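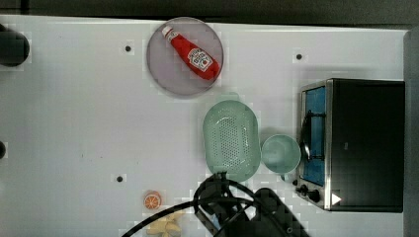 Table, seen from above: ketchup on a plate, colander.

Rastalano exchange site, Denwood
Pre-migration inspection checklist with comments
Walked 7th November by Noeline Stubbs, network assurance
Status key: OK / NOT OK / CLAIMED (somebody told me so and I couldn't check it)

Most of this site is supposed to move to the new virtual core after the Ashby cutover. The project deck calls it "ready." I have tried to mark only what I could see, pull, read or measure.

1. Access and sign-in

1.1 Door badge reader working: OK
1.2 Visitor log filled in: NOT OK. Last entry is from October. People have plainly been in after that, there is fresh cable on the floor of row B.
1.3 Emergency contact sheet posted: OK, but the second number rings through to a fax line. I called it twice.
1.4 Exit route clear: OK

2. Power

2.1 Rectifier alarms clear: OK
2.2 Battery strings tested in the last year: CLAIMED. The stickers say yes. The test report I was sent has the Warnamport site code on it, and the readings match Warnamport's to the second decimal. I would like the real one.
2.3 A and B feeds separate all the way to the rack: NOT OK. Rack 5 has both feeds landing on the same strip. The drawing shows them apart. The drawing is wrong, or the rack is, and I don't much care which as long as somebody moves a cord.
2.4 Generator start test: not done. No fuel delivery note on site, so I didn't ask for one to be run.
2.5 Grounding bar connections tight: OK, all checked by hand

3. Cooling

3.1 Both units running: OK
3.2 Failover between units: CLAIMED. The controller says "auto." I asked when it last switched over on its own and got a shrug.
3.3 Filters clean: NOT OK on unit 2. Gray all the way through.
3.4 Blanking panels fitted: partly. The new server racks have them. The old transmission racks never did, and nobody has budgeted for it.

4. Fiber and copper

4.1 Patch panel labels match records: NOT OK. I sampled 23 ports on the main panel and some of the labels point at equipment that was scrapped two refreshes ago. The inventory tool shows full accuracy for this site. I don't know what it is measuring.
4.2 Bend radius: OK except the bundle behind rack 7, which is folded over like a garden hose. Needs a longer tray.
4.3 Unused ports capped: NOT OK
4.4 Diverse routes out of the building: CLAIMED. Two ducts on the plan, east and west. I lifted the west cover and found fiber. I lifted the east cover and found water. Until somebody pumps it out I am treating this as a single-route site.

5. Virtual core hosts

5.1 Hosts racked and powered: OK
5.2 Firmware at the agreed level: NOT OK on two hosts. The vendor's engineer said it "will sync." It hadn't by the time I left.
5.3 Host failure test: CLAIMED. I was shown a slide with a recovery time on it. The slide doesn't say how much traffic was on the platform at the time, and when I asked, the answer was that it was a lab. A lab result is fine for a lab. I want one host pulled here, with calls up, before the cutover date is confirmed.
5.4 Management access separate from customer traffic: OK
5.5 Default passwords removed: NOT OK. One console server still opens with the password printed on its own lid. Changed while I stood there, new one is in the vault. Please don't count this as closed until the other console servers have been looked at too.

6. Alarms and monitoring

6.1 Alarms reach the operations desk: partly. I raised a door alarm, a fan alarm and a link alarm. Door and link arrived. The fan alarm is filtered out as "noise."
6.2 Alarm filter reviewed: NOT OK, see above. The automated filtering is being sold to us as a big saving. It may be. It would help to see a list of what it throws away.
6.3 Clock sources healthy: OK

7. Rollback

7.1 Written rollback plan on site: OK, binder by the door
7.2 Plan is usable: NOT OK. Step 4 sends you to ticket 504, which is closed and has nothing attached to it. Without those commands the plan stops halfway.
7.3 Old switch kept powered during the soak period: CLAIMED. Facilities have it down for removal the same week as the cutover. Those two teams need to talk.

8. Housekeeping

8.1 Packing material removed from equipment room: NOT OK, foam and cardboard behind row C
8.2 Ladders stored and tagged: OK
8.3 Fire extinguishers in date: OK
8.4 First aid box sealed: OK

Overall: not ready. I would move the date only if 2.3, 4.4, 5.3 and 7.2 are still open a week before — the rest can be fixed by people with a free afternoon and a label printer. Anything marked CLAIMED stays that way until I get paper with the right site code on it.

Copies to Ashby project office and Denwood field team. Return comments against the item number.

N. Stubbs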